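Sunday, February 20, 2022
Card bench, stamping and ink tests

Second round on the Gornero cardstock. Cut 11 blanks from the heavy white and scored them at the halfway mark. Two cracked along the fold, both cut across the grain – mark the grain in pencil on the back before trimming.

Tried the Iminia gray pigment ink against the Hesari dye ink with the fern stamp. Iminia gave a solid print but smeared under my thumb after 5 minutes. Hesari was dry by then, a bit blotchy on the wide leaves. Pressing harder didn't help. A sheet of craft foam under the card did.

Embossing powder: the fine one holds the small lettering, the regular fills in the e's. Use fine for all sentiments under 6 mm.

Béla Gulyás wants the thank-you set ready for the September fair, so the layout has to be settled soon. I'm leaning toward the strip across the lower third, no ribbon. Ribbon makes the envelope bulge.

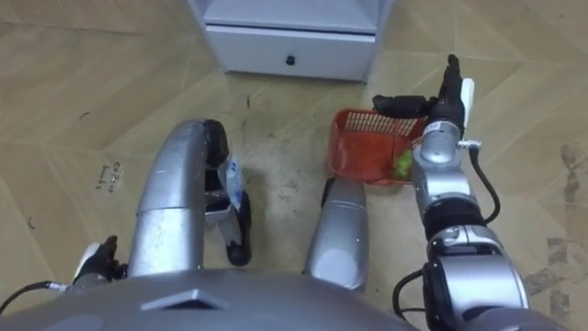

Envelopes from Vass are still a hair too narrow for the layered fronts. Trim the mat layer by 2 mm and try again before ordering more.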